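ok posting from the Rirnent open day in Waltport before my phone dies. thread, sorry for typos

got in at opening, already a line. they said 300 people signed up and the parking lot holds maybe a third of that. parked by the bait shop and walked

first stop was the warehouse side. carts driving themselves between shelves, very calm, kind of boring after five minutes?? kid next to me wanted one to crash. it did not crash

tour guide says the carts do 159 trips a shift. wrote that on my hand

then upstairs to the part I came for — teaching by hand. no joystick, no code. a person straps in, holds a gripper in each hand and just does the chore, and the arms learn from the recordings later

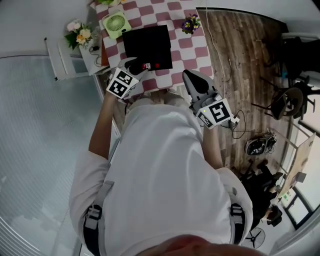
I run a tiny repair shop so my question was how you teach small fiddly stuff. Answer is lots and lots of tries by a regular person. Loved how homey the table was, pink and white checks, pot of pansies, a little green hand fan sitting there. The left gripper had its black fingers right on a square box and I was leaning in like it was a ball game. Those cubes with the printed patterns on the grippers are how the software knows where each hand is, per the guide

they let visitors try it after. 59 seconds each, timer on the wall. I got a spoon into a cup and felt like a surgeon. then dropped teh cup

things I asked: do your arms get tired (yes). how long is one turn (65 minutes then a break). would it work on a watch battery (long pause, "not yet")

the Kılıçarslan booth downstairs had a sorting arm for bolts, much more my speed. picked up a flyer, price not on the flyer. hmm

coffee was free, muffins gone by the time I got there

someone in line said Florkstead is doing one of these in June, smaller, but you get to take a gripper apart. already asked my sister to cover the shop

phone at 4 percent, will answer questoins tonight. yes the stairs are steep, there is an elevator round the back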